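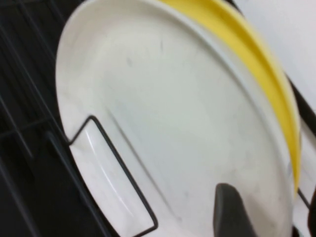
Dish station – spare fingers + second rack, budget hold
Opened by: Pascal Fuchs
Site: Prernville kitchen
Status: waiting on purchasing
2 comments

Problem: need to reorder fingertip pads before the quarter closes. Quote from Diltudis covers pads only, no mounting screws. Asked them to requote. Also want a second rack so we can load one while the arm empties the other.

Log

1. Checked stock. 3 pads left in the drawer, one of them the old hard type. Not usable on glazed stuff imo.

2. Called Diltudis Wednesday. Lead time 37 days on pads, rack ships from stock. They want one PO for both or freight gets charged twice.

3. Looked at Kongkaew pads as a backup. Cheaper, but the bolt pattern is differnt and we'd need adapter plates. Adapter not quoted yet. Parking this.

4. Grip trials on white dishware, holding near the rim. Finger ends up against the edge of the dish, so pad width matters more than length. Go with the wide ones.

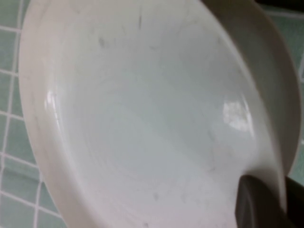
5. Quantity. Some 8 pads a year at current use – that's from my own notes, purchasing has no history on it. Order a full year, skip the service plan for now.

6. Umia software renewal is on the same cost center. Please dont lump it in, it'll push us over the sign-off limit and then we wait til September.

Still open
– requote with screws
– who signs for the rack, kitchen or automation?
– adapter price from Kongkaew, low priority

Will update when the quote's back.

Share (0)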